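グリッパの幅がときどき嘘をつく話(まだ途中)

12月13日

前回の続きです。前回は手首カメラの映像と開き幅のログを並べて見るビューアを作って満足して終わったんですが、並べて見えるようになると、当然、見たくなかったものまで見えてくるわけで……。 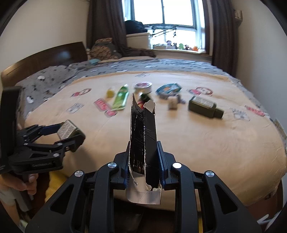
で、何が見えたかというと、開き幅の推定値が急に飛ぶんです。指はじっとしているのに、グラフだけがぴょこんと跳ねて、数フレームで何事もなかったように戻ってくる。最初はビューアの描画バグを疑いました。自分で書いたコードなので、まずそこを疑うのが筋です(悲しい)。でも生のログを開いてみたら、ちゃんと生のログの段階で跳ねてました。描画は無実。ごめん、ビューア。

うちの構成をざっくり書いておくと、手持ちグリッパで集めた動画をZarnessという自作のパイプラインに流して、そこで開き幅の推定、手先軌道の推定、左右の時刻合わせを順番にやっています。名前に意味はないです。夜中にディレクトリを作るとこういう名前になります。軌道のほうはTrusumというライブラリに丸投げで、こちらはループを閉じるところまで面倒を見てくれるので本当に助かってる。問題児は、自分で書いた開き幅のところです。

開き幅の推定は、昔ながらのやり方をしています。指先のパッドの領域を色でざっと切り出して、左右それぞれの重心を出して、その距離を校正テーブルで実寸に直す。以上! 学習モデルは使ってません。手元の小さいマシンでも軽く回るし、壊れたときに理由が追いかけやすいので気に入っていたんですが、色で切っている以上、似た色が近くに来ると弱い。わかってはいた。わかってはいたんです。

ただ、今回の跳ね方は色のせいだけでもなさそうでした。跳ねたフレームを抜き出してマスクを重ねてみると、パッドがうまく取れていないケースが二種類あったんですよね。

ひとつ目は、つかんだ物の端っこがパッドにかぶるパターン。薄いものとか、フタが開きかけの箱とか、ぺらっとした部分が指の間に垂れてくると、パッドの下半分だけ隠れて重心が上にずれる。左右で同じだけ隠れてくれればまだいいのに、そんな親切な箱はこの世にありません。片側だけ重心が動くと、それがそのまま幅の誤差になります。

ふたつ目は露出です。明るい窓のほうにカメラが向くと自動露出がぎゅっと絞られて、手前の暗い部分がまるごと沈む。濃い色のパッドはここで黒に溶けます。色相で切っているのに彩度がほとんど残っていないので、しきい値がどうこうという話ではなくなる。しかも露出が追いつくまでの途中のフレームがいちばんたちが悪くて、マスクが中途半端に取れるせいで、もっともらしい顔をした間違った値が出てきます。取れないなら取れないと言ってほしい!

そんなわけで、先週から直しはじめたのが今日の本題です。

最初に試したのは、みんな大好き移動平均。結果はだめでした。跳ねは小さくなるけど消えなくて、そのかわり指を閉じる瞬間までなまる。方策の学習で使いたいのは、まさにその閉じる瞬間なので、そこをなまらせたら本末転倒です。メディアンフィルタはもう少しましでしたが、隠れている時間が窓より長いとあっさり負けます。窓を15フレームまで広げたところで閉じ始めの形がおかしくなってきて、ここで諦めました。

次に、ちゃんとやろうと思って(最初からやれ)、マスクの信頼度を出すことにしました。見ているのは、取れた領域の面積が校正時の形からどれだけ欠けているか、輪郭がどれだけ期待どおりか、それとパッド周辺の明るさの三つです。これを掛け合わせて0から1の数字にして、推定値と一緒に吐く。この数字を観測ノイズとしてカルマンフィルタに渡します。信頼度が低いときは観測をほとんど無視して予測で粘り、戻ってきたらまた観測を信じる。教科書に書いてあるやつです。教科書はえらい。

状態は幅と幅の速度だけ。加速度も入れてみたけど、手で操作するグリッパは人間が急に握ったり離したりするので、かえって予測が暴れました。シンプルなほうが勝ち。

それから、地味に効いたのが機構の拘束です。うちのグリッパはリンクで左右の指が対称に動くので、本来なら片方の指の位置さえわかれば幅は決まるんですよ。なのに今までのコードは律儀に両方の重心を取って引き算していた。両方見えているときはそれでいいんです。でも片側が隠れたら、見えているほうだけで計算すればよかった。これ、気づいたときに椅子から立ちました。で、座って書きました。

def width_from_pads(left, right, center):
 if left.conf > T and right.conf > T:
 return right.x - left.x
 if left.conf > T:
 return 2 * (center - left.x)
 if right.conf > T:
 return 2 * (right.x - center)
 return None

実際のコードはもう少しごちゃごちゃしてますが、芯はこれだけです。centerは校正のときに測った左右の対称中心で、レンズの歪みを戻したあとの座標。歪みを戻す前の座標でやると広角の端のほうで盛大にずれるので、真似する人がいたら(いるのか?)気をつけてください。わたしは一回やって、丸一晩とけました。

あと、両側ともだめなときに素直にNoneを返すようにしたのも大きいです。以前は前の値をこっそり返していて、つまり嘘をついていたのはグリッパでもカメラでもなく、8月のわたしでした。コメントに「とりあえず」って書いてあった。とりあえずは怖い。

検証には、跳ねが目立っていた70本のエピソードを使いました。正解の幅がないので、本当の精度は出せません。なので代わりに、物をつかんで指が止まっている区間を手でラベル付けして、その間に推定値がどれだけふらつくかを見ています。この区間で幅が動いたら、だいたい推定のせいということにする。柔らかい物だと握っているうちに本当に少しつぶれるので完璧な指標ではないんですけど、箱や瓶みたいな物なら十分使えます。

結果、目で見てわかる跳ねが残ったのは4本でした。わーい! グラフがすーっと平らなのを見ながらコーヒーを飲むの、最高です。用もないのに何回も再生してしまった。

で、残った4本。これが全部、両側のパッドが長いこと暗く沈んでいるケースでした。そうなるとフィルタが予測だけで延々と走ることになって、直前に少しでも指が動いていると、その速度のままじわーっと流れていくんですね。跳ねのかわりにドリフトが出るようになった、と。観測が来ない間は速度を減衰させる項を足したら見た目はよくなったけど、これは本当に直ったのか、グラフをきれいにしただけなのか、自信がないです。今のところ、Noneが続いた区間には旗を立てておいて、学習側で読み飛ばせるようにしてあります。逃げです。でも嘘よりはいい。

もうひとつ、両手で集めたエピソードの時刻合わせの話。左右のグリッパはそれぞれ別のカメラで撮っていて、Zarnessの中ではBöttcherというモジュールが時刻のずれを推定しています(これも夜中に名付けた。ウムラウトをモジュール名に入れたことを毎週後悔している。importのときは当然oになるので、検索すると二種類の綴りがひっかかる)。こいつは開き幅の変化も手がかりのひとつに使っているので、幅が跳ねると時刻合わせまで引っ張られていたんです。幅のほうを直したら、こちらは何も触っていないのに落ち着きました。上流を直すと下流が勝手に直る、この気持ちよさ。逆に言うと、今までは下流でせっせと例外処理を足していたわけで、その行数は数えないことにします。消すのは来週やる。

そういえば、片方のグリッパがもう片方の画角に入ってくるときの扱いも考えないといけません。似た色のパッドが三つも四つも見えることになるので、色だけの切り出しだとどれが自分の指なのか怪しくなる。今は「自分の指はこのへんにしか来ない」という範囲のマスクをかけてしのいでいます。固定カメラと違って自分の指の位置は画面の中でほとんど決まっているので、これで大体いけるんですけど、物の受け渡しで指同士がぐっと近づくとやっぱり苦しい。ここはリンクの見え方も一緒に当てはめる方法に変えたいです。腕の角度まで取れれば、パッドが沈んでいても幅が出せるはずで、残った4本にも効くかもしれない。欲が出てきた。

ビューアのStotisにも少し手を入れました。信頼度をグラフの背景に薄く塗って、怪しい区間がひと目でわかるようにしたのと、キーの8を押すと次の怪しい区間まで飛ぶようにしたの。なぜ8かというと、ほかの数字がもう埋まっていたからです。そろそろキー割り当ての表を作らないと、自分でも何が何だかわからなくなってきました。この前は再生速度を変えるつもりでラベルを消した。アンドゥは、ないです。作ります。

次回はたぶんリンクの当てはめの話を書きます。校正をやり直すことになりそうで今からちょっと腰が重いんですが、チェッカーボードを印刷するところまではやりました。貼る板をまだ買っていません。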